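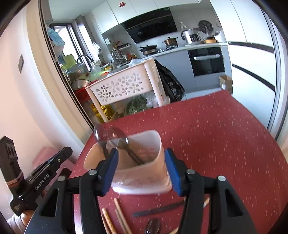
4 min read
Filed under: Setup Guides / Data Collection

7. Checking a grasp before you trust it

The method assumes that demonstrations made with a hand-held gripper carry over to a robot arm. Treat that as a claim to test. Our 699 table-clearing demos looked fine on replay, and 57 of them were useless for training.

1. Close the fingers slowly on the cup until both blue pads touch it.
2. Hold for a count of eight. Watch the rim for bending.
3. Lift, then set the cup down in the same spot.
4. Repeat with a spoon in the cup. Log it as a separate task.
5. Mark any take where a pad slid, even if the cup stayed up.

Note: Loose chopsticks near the fingers make a harder test. Don't clear them away to get a better score.

Caution: Do not squeeze harder to save a bad take. A person corrects without thinking, and the log won't show why.

Mirko Negri reran the Dunley set in February and got a lower success rate than the first report. We have not found the cause. Until we do, quote both results.

Related
Pad wear and when to replace
Rolwood replay tool: known faults
Labeling failed takes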